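Tuesday, June 26, 2018. Folding bench, shirts

Back on the laundry pile after the towels. Ebise Mamo sorted the Nornora box yesterday and took out anything with a zip, so what we have is short-sleeved tops and a few odds and ends. White things go on the left of the bench, the rest stay in the green bin until wanted.

Today was the blue-grey shirt. Same order as on the Somier sheet: lift, spread, smooth, then fold the sides in. The collar end goes to the back of the table. Creases near the corners want pulling out before the first fold – otherwise they end up inside and the stack leans.

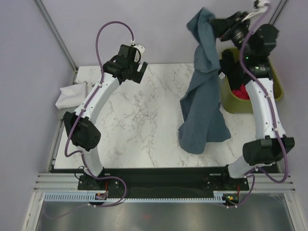
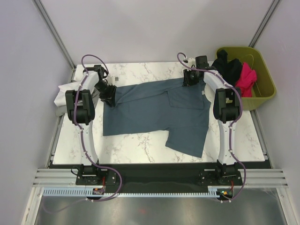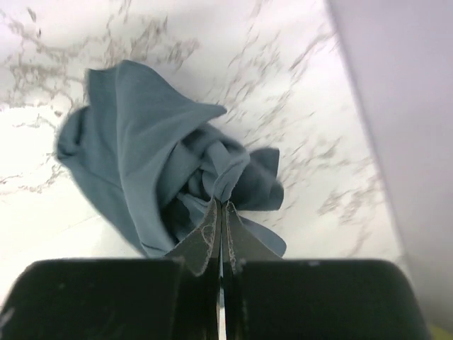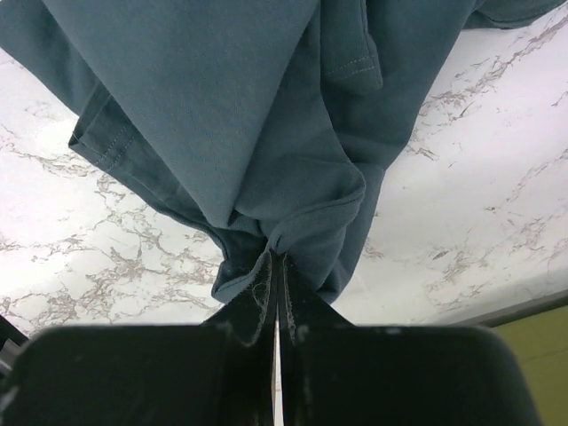 Blue-grey cloth on the marble-pattern top, bunched or hanging in folds except in the second, where the shirt is spread out.

Hems are hard to find when the cloth is bunched. Try starting from the double-stitched edge next time.

To do:
– ask Sumitz for 2 more bins
– wash the Buzatu lot before it goes on the bench
– move the old fold sheets from December to the shelf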